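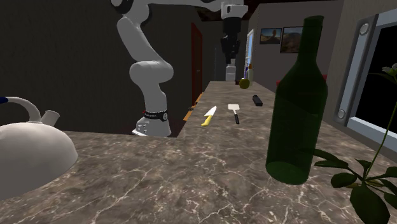

Jerndale teaches robot arms to work in kitchens, and we do most of that teaching in simulation before a real arm is switched on. We started in a unit on the Calvo estate in Tinport and we are still there. Everything we build is tried first in a simulated kitchen called Cinotura. One of its layouts has an L-shaped marble counter, with the arm rising behind it and the gripper hanging over the far end. A knife with a yellow handle, a spatula and a green apple are set out along the narrow part of the counter, and a large green wine bottle stands close by. Clear glass and dark glass are both hard for a robot to judge, so bottles turn up in a lot of our tests.

Our open day

Once a year, in August, we open the unit to anyone who would like to see what we do. Visitors come in groups of up to 20 and a visit lasts most of a morning. You will see Cinotura running on the large screen in the front room, and you can change the task yourself – ask for the apple, then ask for the spatula, and watch how the arm plans each move. It does get things wrong. We leave the failed attempts in, and the staff will talk you through them if you ask.

After that we go through to the workshop, where 2 real arms are set up behind a rail. Please stay on the visitor side of the yellow line while they are moving. Bags and coats can be left at the front desk.

Last year we kept a log of the public sessions. Visitors set 1,924 tasks in the simulator, and the arm finished 979 of them. The log is on paper in the front room and you are welcome to read it.

Schools and colleges

We also run the same visit for schools and colleges during term. There is no charge. The material suits pupils from Year 9 upwards, and no knowledge of programming is needed. The front room and workshop are both on the ground floor – there are no steps from the car park.

Contact us | © Jerndale, Tinport | Back to top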